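Rorkero notebook, tidying tasks
7 March 2025

Marker pick-up on the pale table, green pen with the clear cap.

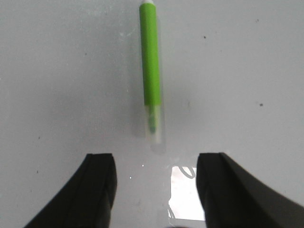
Eun-ji Chae reckons I am asking the wrong question altogether. Put in the margin of the last entry, in pencil: a person clearing a desk never picks up one pen, they sweep up four pens and a stapler in one hand and sort them out over the drawer, so a machine that does pens singly is doing a different chore from the one we say we're testing. She would like to see a pile by August.

I've been chewing on that since I read it, and I think she's right about the chore and a bit hard on the pens. One pen lying on a bare table is a fair place to start, and we do still get it wrong. For the record, we are at 121 tries on single pens with the Cilik fingers, and 95 of them ended with the pen in the pot. My nephew, who is six, would do rather better than that (and would want paying in biscuits).

The misses are worth writing down while I remember them. Most come from the height. A pen is such a low thing, and if the fingers stop a touch high they close over the top of the barrel and it rolls off, sometimes a good long way. Go too low and they rub on the table, the arm feels the push and gives up, quite properly. I moved the stopping height down a hair this morning and it did seem happier, but I changed the closing speed as well, which was silly of me, so I can't say which one did it. Do them separately next time!

Then there is the cap. It's see-through, and Cellodo's pen finder likes to draw its outline round the green part and leave the cap out of it, so the middle it works out is nearer the blunt end than it should be. With a pen this long it hardly matters for lifting. It will matter for putting away, where we want cap down in the pot. Ask Ifans whether they have any clear things in their set of 2,947 labelled objects, or whether it is all mugs and tins as usual.

Shiny patches are the other worry. The finder gets quite excited over anything bright on the table and now and then sends the arm off to collect a bit of light. I tried the blind half down and it was better, though I hardly think we can go round people's houses drawing their blinds for them.

So, can it tidy a desk yet? It can put a pen away, mostly, if you give it 60 seconds and don't stand over it. I'd let it loose on my own desk overnight, with the tea moved.

To do: height on its own, then speed on its own. Find a second pot. Start Eun-ji's pile with two pens, not touching, and then two pens touching, and see how cross we all get.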